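I got to the Ornside ground way too early on Wednesday, mostly because I'd been told Joaquim Esteves doesn't wait for people. He was already in the stand with his boots off, eating a banana and watching the under-16s lose a rondo. "Sit, sit," he said, and moved his bag over (it weighs a ton, I helped).

If you've followed Ornside at all this season you'll know the outline. Keeper, 38 years old, supposed to be finished after Pladach let him go, and then 14 clean sheets in a season when most of us had them going down by April. I wanted to talk about the clean sheets. He wanted to talk about goal kicks.

"Everybody asks me about saves," he said. "A save is already a problem. Somebody made a mistake, and maybe it was me, because I kicked the ball to the wrong guy 30 seconds before." He spends most of Tuesday's session on distribution now, and he's pretty blunt that he was bad at it for years. At Pladach they wanted it long every time. "So I kicked it long. I was very good at giving the ball to the other team!"

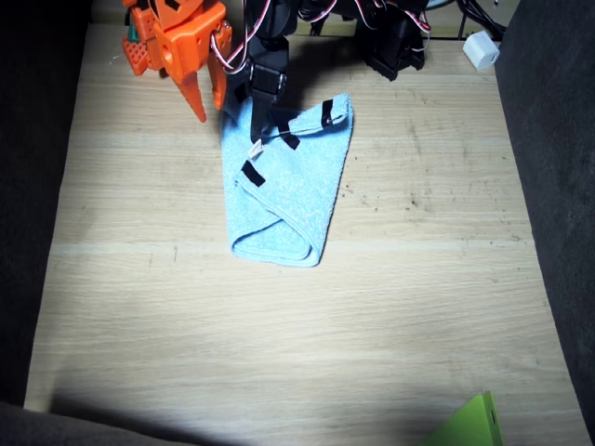

The person who changed that was Rosário Cordeiro, the goalkeeping coach, who came over from Nisbet the same summer he did. I grabbed her for ten minutes by the equipment shed while she was pumping up balls. She laughed when I passed on the goal kick line. "He says that now. The first month he argued with me every single day."

What did they argue about? His starting position, mainly. She wanted him six or seven yards farther out when Ornside had the ball, and he hated it. "I felt naked," he told me later. Then came the Zisby game, with 1,686 people in on a filthy night, and he was out of his box twice in the first half to head the ball clear. The second one nearly took his own center back's ear off, but it went in the stands and he got a huge cheer for it. He still brings it up, Cordeiro says, usually when she's trying to correct something else.

I asked him about the contract, obviously. It's up this summer and he has 102 games for the club across his two spells. He shrugged for a while before he answered. "My knees get a vote. My wife gets two." The club has offered another year, he's seen it, and he hasn't signed. He didn't sound like a guy leaving, but I've been wrong about that before with this team.

By then the under-16s were done and he was pulling his boots back on. Their keeper had asked him to stay and hit some crosses, and Cordeiro was already out there yelling at him to hurry up.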